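Wipe-clean tablecloths, am I the only one who loves them?

usonora_kitchen
Posted January 18, 2021
I finally put a glossy fruit print cloth on our kitchen table and I can't get over how cheerful it is! Apples, peaches, leaves, the works. Snacks get dumped on it all day and I just wipe and go. We had plain linen for 7 years and I was washing it constantly.

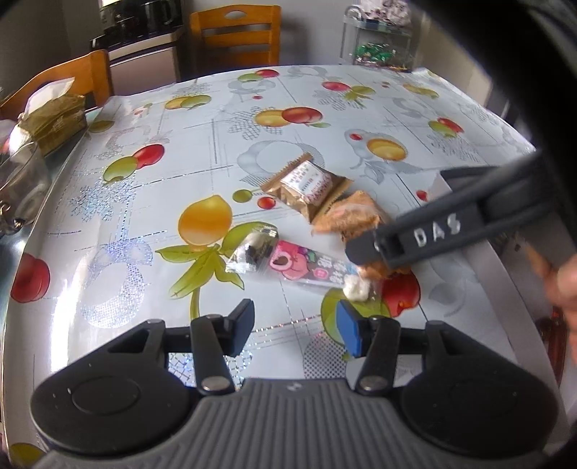

How do you get fold lines out of a new one?
Lay it over the table overnight, then go over the creases with a hair dryer on low and smooth them with your hand.

texier77
Love the peaches! My grandma had one like it, and I would have one tomorrow if my other half agreed. Mine came from the market in Ullton and the creases were gone in a day without any dryer.

plainoak
Going to disagree, sorry. You have nice wood chairs with those slatted backs, so why hide the table? I oiled ours last April and crumbs brush right off.

usonora_kitchen
Fair, but you don't have my kids, lol. Two juice spills before lunch today and the cloth didn't care!

jatine_j
Team cloth! One tip, put a thin felt pad under it. It stops the sliding and bowls don't clatter so much.

plainoak
OK, the felt pad I could live with. Still oiling my table, though.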